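Residents > Services > Linen and Laundry > Frequently Asked Questions

Linen and Laundry Service: Frequently Asked Questions
Ballunwood Residences

This page answers the questions most often put to the Housing Office about bed linen, towels and personal laundry. It applies to all residents of Falcão House and Stavura House. Residents of the family apartments should consult their own lease.

Last revised February 9, 2022
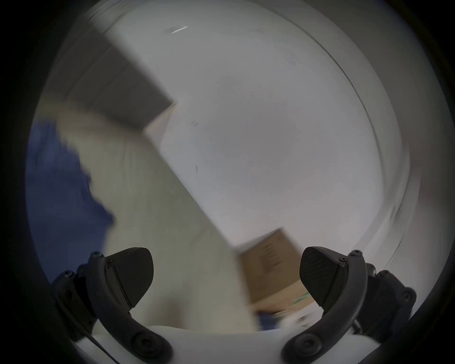
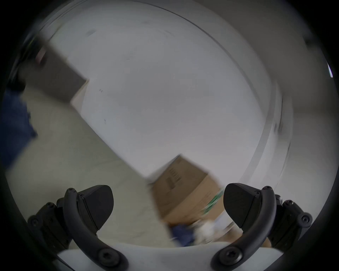
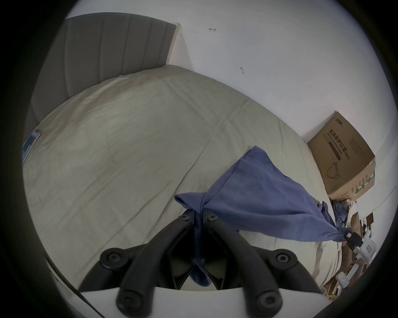
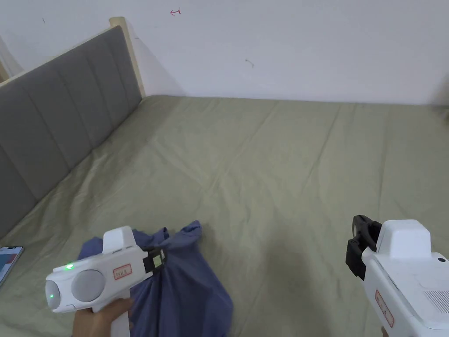

What linen is provided?
Each resident receives two fitted sheets, two pillowcases, one duvet cover and two bath towels at check-in. Pillows and duvets are provided with the room and must remain there. Mattress protectors are fitted before arrival and should not be removed except for washing.

How often may linen be exchanged?
Once a week. Linen may be exchanged at the service counter on the ground floor of Stavura House. Used items must be returned at the same time, in the bag provided. The counter cannot issue clean linen against items to be returned later.

May I use my own sheets?
Yes. Residents who prefer their own linen may decline the service at check-in or at the start of any semester. The linen fee is then removed from the next statement – it is not refunded for a semester already under way.

Where may I wash personal clothing?
Both houses have a laundry room in the basement, open at all hours. Machines are operated with the Fultis card, which may be loaded at the front desk. The smallest amount that can be added is $5 and the largest balance a card can hold is $200. Cash is not accepted.

What happens if I leave clothing in a machine?
Other residents may remove it 15 minutes after the cycle ends and place it on the folding table. Items left overnight are taken to the front desk and held until the end of the month. Unclaimed clothing is donated each September and at the close of the spring semester.

Are dark items accepted at the counter?
No. The counter handles house linen only. Dark clothing placed in a linen bag by mistake may stain a full load, and the cost of replacing the linen may be charged to the resident.

What if my linen is torn or stained?
Ordinary wear is not charged. Please point out the damage when you return the item. Burns, dye and missing pieces are charged at the rates posted at the counter.

Whom should I contact?
Questions about charges should be addressed to Maricruz Hinojosa in the Housing Office. Faults with washers, dryers or card readers should be reported to Baltazar Camacho, Building Services, with the number shown on the machine.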